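Why the Second Floor Never Sleeps: Noise in the Skelville Study Hall
Student project report by Lingyun Li and Gwendolyn Kincaid
October 14, 2023

1. The question

Skelville's library has four floors. The second is marked QUIET on every door, and it is the loudest place on campus outside the gym. Our project set out to learn why. We had expected to blame first-year students, partly because we are no longer first-year students.

2. What we did

We spent evenings on the second floor with a borrowed sound meter, writing down the loudest noise in each 15-minute stretch and what made it. We also left a paper survey by the printer. It drew 200 answers, a few of them polite. People were asked what bothered them most, what they did about it, and whether they had ever made the noise they were complaining about. Almost everyone skipped the last one.

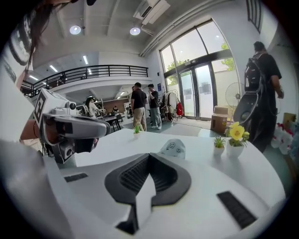
Fengying Lei wrote on the back of her survey that talking was fine with her and the chairs should be tried for crimes. She had a point. The chairs have metal feet, the floor is tile, and standing up to be considerate and take a phone call outside makes more noise than the phone call.

3. What we found

Chairs came first, by a wide margin. The printer came next, followed by the door, which closes slowly for most of its swing and then changes its mind. Whispering ranked low on the meter and very high on the survey. Our best guess is that a steady hum is easy to ignore, while half a sentence about somebody's roommate is impossible to ignore – you want the other half.

Kaiwen Bai, who runs the front desk at night, told us the QUIET signs went up in November of last year. He has not noticed a difference. He did say that people now shush each other, and that the shushing carries.
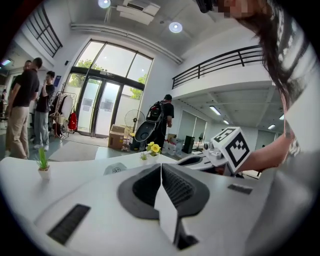
4. What it would cost to fix

Felt pads for every chair, from a supplier called Gotmont, were quoted to us at $2599 with fitting. We think students could stick them on for much less, though our own trial pads came off in 2 days and are presumably still on somebody's shoe. Moving the printer to the first floor would be free, apart from the argument.

5. Problems with our work

The meter was in plain sight, and people near it behaved better than they do in life. One table performed for it. We also dropped it once, which is the loudest reading in our data and has been left out.

Contact: Skelville Student Projects, Library Room 4 | © 2023 | Back to top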